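Filed under: Wardrobe, Fabric & Care

Sizing drift in unlined linen jackets

2024-07-17

I have bought the Bellamy unlined jacket in the same labelled size three times now, and the three do not measure the same. The differences are small, but they are large enough to change how the shoulder sits, so I have gone through them with a tape.

All measurements were taken with the jacket buttoned and flat, after one cool wash and a night on the hanger. Chest is pit to pit. The first jacket, navy, comes out at 58 cm. The second, in the sand colour, is also 58 cm. The third, bought this month in olive, is 3 cm narrower, although the label, the style code and the listed fibre content are identical. Sleeve length is the same on all of them. Back length differs by less than I can measure with any confidence.

My first thought was shrinkage. Linen that has not been pre-washed at the mill will come in after its first wash, mostly along the warp, and the warp on this jacket runs down the body. That would shorten the back and leave the chest more or less alone, so it does not fit what I have. The olive cloth is also heavier in the hand and has a tighter weave, which makes me think it came from another supplier and was cut from the same pattern with a different seam allowance. The side seams inside are noticeably wider than on the navy one. There is enough cloth there to let out, if the old stitching line does not show afterwards. 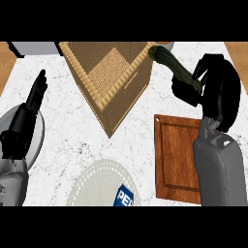

Does going up a size solve it?

Only at the chest. The next size up also widens the shoulder, and on an unlined jacket with no padding the extra cloth drops off the end of the shoulder and creases above the sleeve head. Letting out the side seams is the better fix, and any alterations shop can do it.

For comparison I measured two others. The Lollow work jacket is cut straight from armhole to hem and came out at 58 cm as well – it simply looks larger, due to the dropped shoulder. The Niltmont blazer is half-lined and measured 51 cm in a size that the chart says should match the Bellamy. It is a cropped, close shape, and the chart gives body measurements without saying how much ease has been added. I would not order it without trying it on.

The olive jacket is staying. I will have the seams let out before September and measure it again after the second wash. Jarnix are due to restock their linen overshirt by then, in a cloth they describe as pre-washed, and I want to put one through the same wash for comparison.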